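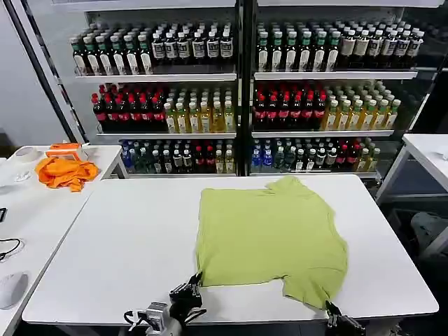

Our project looked at how long it takes to fold a T-shirt and what makes one fold come out neater than another. We chose T-shirts because everyone in the group owns plenty of them and because they are harder to fold evenly than towels or pillowcases. A towel has four corners and stays square. A T-shirt spread on a table, like the lime-green one on the white table, has a collar at one end, a hem that tucks under itself, and sides that bulge out unless they are pulled straight. Most of our results come down to what was done about the hem and the sides before the first fold was made.

The group was Kirstin Dunbar, Hertta Nieminen and Witold Wieczorek. Marion Tennant was our supervisor. The report was handed in on 5/20/18.

Background

We started by reading household manuals in the Matheson library. The oldest one we used was printed in 1852 and has two pages on folding shirts for a linen press. It tells the reader to smooth the cloth from the middle outward with the flat of the hand, and to do it again after turning the shirt over. Newer books mostly skip this step and go straight to the folds. Hertta thought the older book was more useful, and we ended up building our second test from it.

We also spoke with Lieselotte Engelhardt, who manages the laundry at the Iromholm guest house. Her staff fold everything by hand. She told us that new workers spend too much time on the folds and too little on laying the shirt out, and that she can usually tell from the hem of a finished shirt whether it was laid out properly.

Method

We used 22 cotton T-shirts in adult sizes, all washed before the first session. Each person folded every shirt with each of three methods:

Method A: the shirt is put down on the table and folded right away, sides in, then bottom to top.

Method B: the shirt is laid out and smoothed from the middle, the two bottom corners are pulled until the hem is straight, and then it is folded as in Method A.

Method C: the shirt is held up by the shoulders, shaken once, laid face down and then folded as in Method A.

Time was taken from the moment the shirt touched the table, except for Method C, where we started the clock when it was picked up. Any fold that took longer than 90 seconds was stopped and marked as failed. Each finished shirt was given a score for neatness by one of the two people who had not folded it.

We changed the order of the methods between sessions so that practice would not help one of them more than the others. This was Marion's suggestion after she read our first plan.

Results

Method A was the fastest for all three of us, but it had the lowest neatness scores. The most common fault was one side of the finished shirt sticking out past the other. The second was a crease near the bottom where part of the hem had been folded under without the person seeing it.

Method B was the slowest and the neatest. Pulling both bottom corners at the same time worked better than doing one and then the other – when only one corner was pulled, the rest of the hem tended to shift with it and had to be fixed again.

Method C came out between the two. It was good for getting rid of big wrinkles but did not do much for the hem. Witold was nearly as neat with C as with B. Kirstin was not, and we do not have a good explanation for the difference.

Two folds were marked as failed, both in the first session and both with Method B.

Problems

The table mattered more than we planned for. In the first session we used a desk in the Wikositz building that was too narrow, and the sleeves hung over the sides. We threw out those times and repeated the session on a larger table, but we kept the failed folds in our notes.

The neatness score was also a weak point. We should have measured the finished shirts with a ruler. Hertta gave lower scores than the other two all the way through, so the scores should only be compared within one scorer.

For a future project we would test long-sleeved shirts and thinner fabrics, and use people from outside the group who have not read the instructions first.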